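# Ladarau Entryway Set

Notes and labels for shoe handling at the front door: picking up, pairing, placing on a tray, moving from tray to rack. Maintained by Ayuba Amoah. Current revision: 2026-10-22.

## Scope

The set covers ordinary household footwear in an entryway. Each record is one short activity with one item or one pair, a start state, an end state and a text label. Boots above the ankle are excluded. So are shoe boxes, shoe trees and anything stored in a closet.

| Field | Value |
|---|---|
| Sites | 3 |
| Activities | 16 |
| Records | 400 |
| Label language | English |
| Split | by site |

Sites are named Vistell, Neva and Lumbantobing. Vistell has a narrow hall with a bench along one wall. Neva has a wide landing and no bench. Lumbantobing has a rack with two shelves, and most pairs there start on the floor.

## Item classes

- `sneaker` — low or mid-cut, laced or not
- `slip_on` — no laces, closed heel
- `sandal` — open toe or open heel
- `slipper` — indoor use only
- `dress_shoe` — stiff sole, low heel

Laces are not a class. If they matter to the activity (tucked in, tied together, caught under the sole), write it in the `note` field. Do not invent a value in `state` for it.

## Surfaces

A surface is whatever the shoes rest on at the start of the record. Allowed values are `floor`, `mat`, `tray`, `shelf` and `bench`. Use `tray` for any flat carrier, with or without a lip, and add the finish in `note` if it can be read. A grey metallic tray with a pair of sneakers resting on it is labeled `surface: tray`, `item: sneaker`, `count: pair`.
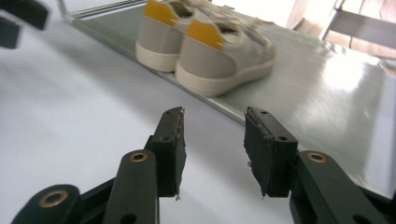

## Pair and single

`pair` means both shoes are present at the start, whether or not they touch. `single` means one shoe. If the second shoe shows up later in the record, keep `single` and mention it in `note`. Mismatched shoes are two singles and get two records.

Orientation is given for the pair as a whole:

- `toes_out`: both toes toward the door
- `toes_in`: both toes toward the room
- `mixed`: anything else, including one shoe on its side
- `unknown`: the door cannot be placed from the record

Leave orientation at `unknown` when in doubt. The first revision guessed too often, and the guesses at Neva had to be removed by hand.

## Activities

The full list is in `activities.csv`. The ones that cause most labeling questions:

1. `lift_pair` — both shoes leave the surface together. If one leaves first, use `lift_single` twice.
2. `align` — shoes stay on the surface and are turned or pushed until the heels are level.
3. `tray_to_rack` — ends when the last shoe is released on the rack, not when the tray is put away.
4. `clear_tray` — ends with nothing on the tray. Dirt and loose grit do not count as items.

## Known problems

- 17 records have an end state but no start state. They are listed in `incomplete.txt` and should be left out of any before/after comparison. They remain in the total.
- The `bench` surface occurs only at Vistell. A split by site therefore leaves it out of at least one side.
- `slip_on` and `slipper` were mixed up at Lumbantobing before April. The labels have been rechecked but the text notes have not, so a note may still use the old word.
- Sole condition was dropped as a field. Old exports may still carry an empty `sole` column — ignore it.

## Changes to labels

Send corrections as a row with the record number, the old value and the new value. One row per field. Rows with a new class name are held until the class list is next reviewed.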